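Home Kitchen Cleaning Storage Laundry Workshop Search

Baskets and trays at the table – keeping them decent

Posted 2019-09-11

Quick one this week as I'm halfway through the airing cupboard. Several of you asked about woven bread baskets, mostly how to get crumbs out, and whether they're worth the bother next to a plain tray. Short answer, have both.

Crumbs first. Turn it upside down over the sink and tap the base with a wooden spoon. Then an old pastry brush, working from the middle outwards along the strands. Dont scrub across the weave, it only pushes bits further in. A hoover with the soft brush on is fine for the plastic sort.

Washing. Plastic weave can go in a bowl of warm water with a squirt of washing up liquid, five minutes, rinse, upside down on a rack. Real rattan or willow – no soaking. Damp cloth, wipe, dry it the same hour. Mine went mouldy under the rim one November after I put it away wet. Had to bin it. It was a Furska one too, 840 in the sale and I'd only had it since spring.

Greasy patches: bicarb and a drop of water, old toothbrush, leave ten minutes, wipe off. Works on the plait round the edge where everybody's fingers go.

Shallow ones are better than deep for the table. You can see what's left and the rolls at the bottom don't get squashed. Bread, fruit, wrapped biscuits, all good. Anything with a wet filling goes on a tray. Cucumber and tomato will find every gap in a basket, napkin or no napkin.
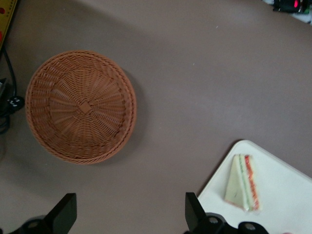
Round basket, white tray with one sandwich wedge on it. Same idea works for the children's play food.

Trays. A little lip is what you want, enough to stop things sliding when you carry it through. White shows every tea stain but at least you know it's clean. Stains come off with bicarb again, or a denture tablet left in a puddle of warm water. Don't use the scourer side of the sponge, once the surface is scratched it holds the dirt for ever.

Sandwiches – cut corner to corner and stand them on the cut edge if your serving them soon. If they've got to wait, lay them flat under a barely damp tea towel. Butter right to the edges before the tomato goes in. Salt the cucumber, 40 minutes in a sieve, pat dry.

Matt tabletops, brown ones especially, mark if you put a wet tray straight down. Wipe the underneath first. Felt pads on the basket base if it's scratchy, the Plesis ones come in a sheet of 43 and stick well enough. Bošković do a thicker pad but it drops off in the heat.

Storing: baskets stacked with a sheet of kitchen paper between, trays upright like books. Not on top of the boiler, the weave goes brittle and snaps.

Next time, tea towels, and getting the smell out of them.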